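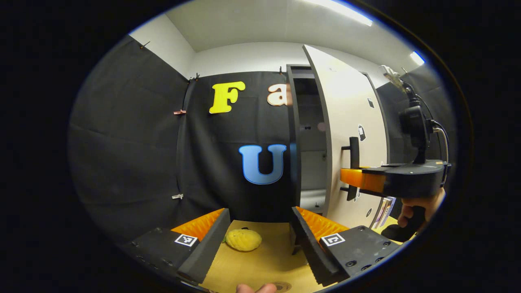
September 15, 2023

Notebook, hand-held gripper pair. Written up Friday after everyone else had gone, so forgive the rambling. I would sooner have it all down while it's fresh than try to piece it together on Monday with coffee.

The short version is that the right gripper's width reading drifted all afternoon and we didn't catch it until 28 takes were already on the disk. The long version follows, and it includes my pinched finger, which is fine, thank you to all who asked.

We started after lunch on the usual pair of jobs for Rulus: pick up the soft yellow lemon and set it down again, then take hold of the bar handle on the door panel and let go. Both grippers were zeroed in the morning with the little gauge block from the Bisgaard kit. I did the zeroing myself and wrote the values on the whiteboard, and they were ordinary values, nothing to make a person suspicious. Peter had the second gripper and I had the first, and we swapped after each batch so that neither of us got too comfortable.

First sign of trouble was in take 20, though I only know that now. The replay on the Usinari side showed the fingers closing to a width that would have put them well inside the lemon. I remember glancing at it and thinking, well, it's spongy, it squashes, fair enough. That was lazy of me. The lemon does squash, but it doesn't squash that much, and I have held that lemon enough times to know it.

What finally woke us up was the door handle. A handle doesn't squash at all. Peter Hrnčiar was going through the log while I rested my wrist, and he read out a closed width on the handle that was thinner than the bar itself. He read it out a second time, more slowly, and then we both put things down and stopped.
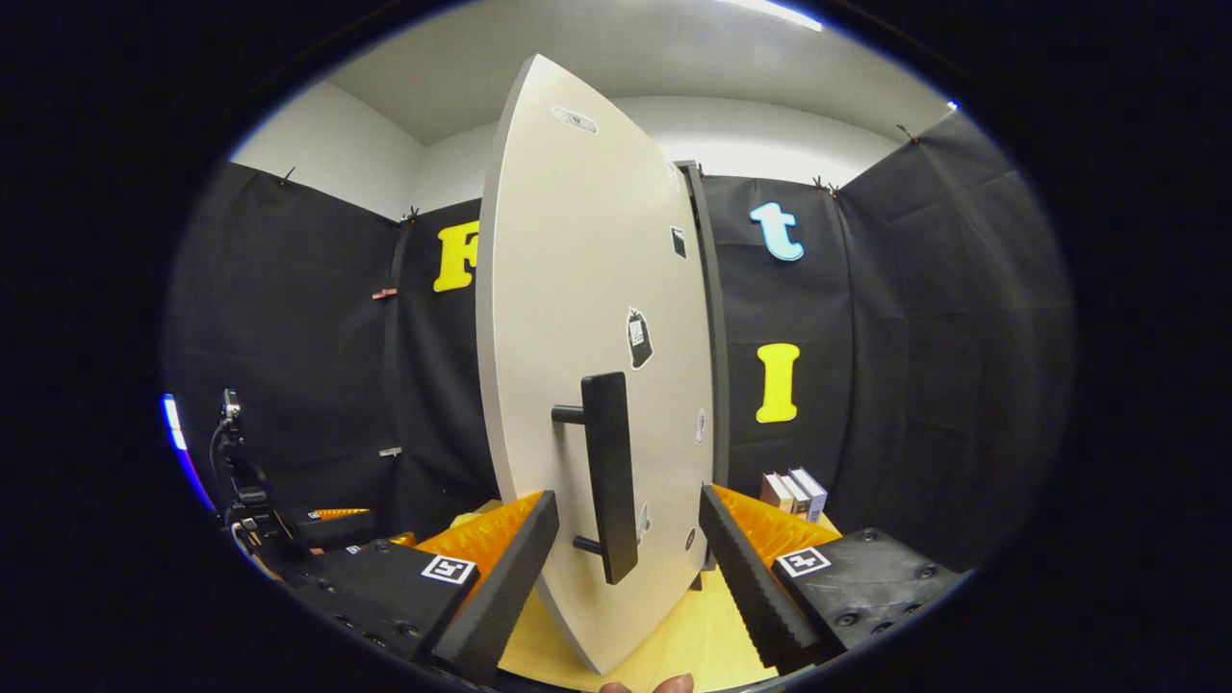

So, what we checked, in the order we checked it, dead ends and all.

Markers first. The width comes from the distance between the two square markers, one per finger, so a marker that has crept or lifted at a corner will throw everything off. I went over all four with a fingernail. On the right gripper, the marker on the left-hand finger moved. Only a hair, but it moved -- you could rock it with light pressure. The other three were solid.

We thought we had it at that point and were rather pleased with ourselves. I cleaned off the old adhesive, put the marker back on with fresh tape, pressed it down for a good long while and zeroed again. Closed width came back correct. Then we ran a few open-and-close cycles in the air with nothing between the fingers, and by the end the reading had started to wander again. Much less than before, but the same direction. So the loose marker was real, and it was also hiding something else.

Next we looked at lighting, as Peter suspected glare from the ceiling light was confusing the corner detection. We tried it with the overheads off and the desk lamp on. No change in the wander. I mention it so we don't spend another half hour on it next time.

Then the finger itself. With the gripper held still and the trigger locked, I could twist the left-hand finger very slightly on its carriage. Two of the screws holding the housing had backed out, maybe a quarter turn each. They take up slack when you squeeze and let it go when you open, and every cycle works them a little looser. I tightened them, put a drop of the blue threadlocker on both, and left the thing alone to cure while we made tea.

This is where the finger comes in. I was holding the housing from the front to feel for play, with my thumb nearly on the trigger, and Peter leaned over to see and bumped my elbow. The jaws shut on the side of my index finger. The orange pads have more bite to them than you would guess from looking. No broken skin, a nice row of dents, cold water for ten minutes. I have put it in the near-miss book anyway, and I'd ask that anyone checking for play from now on takes the trigger linkage off first. It's one pin. There's really no excuse, and I say that as the person with the dents.

After tea: zeroed again, then 47 open-and-close cycles with the gauge block checked before and after. Same reading both times. Did it once more with Peter on the trigger, as he squeezes harder than I do, and it held then too.

On the data. The day's folder was uploading to Stetarby as we went, so the bad takes are up there along with the good ones. I have marked everything from take 20 on as suspect for right gripper width. The camera footage and the left gripper are fine, as far as I can tell, so please don't delete anything. Peter thinks we may be able to correct the widths after the fact by using the handle takes as a reference, seeing that we know how thick the bar is. I'm less hopeful. The drift wasn't steady, and a loose screw doesn't slip by the same amount each time. He is welcome to try, and I'll bring pastries if he pulls it off.

I also went back through the maintenance sheet, a bit sheepishly. The last time anyone put a driver to those housing screws, the right gripper was 248 sessions younger. The sheet says "check as needed," and of course none of us ever felt the need. I've crossed that out and written in a check at the start of each week, both grippers, every screw on the finger housings, initials please.

Left to do:

Put witness marks in paint pen across the screw heads on both units, so a turned screw shows at a glance.
Order more threadlocker, the bottle is down to fumes.
Add a warning in the recording script when closed width on the handle comes in under the bar thickness. Peter has offered.
Redo the lemon and handle batches on Monday if the gauge block still agrees in the morning.
Tell Rulus the October delivery is probably still all right but that this batch will be late. I'll write to them tonight before I lose my nerve.

Right gripper is on the charging shelf with a strip of yellow tape on the handle. Please leave it there until I've checked the zero on Monday, even if the left one is busy.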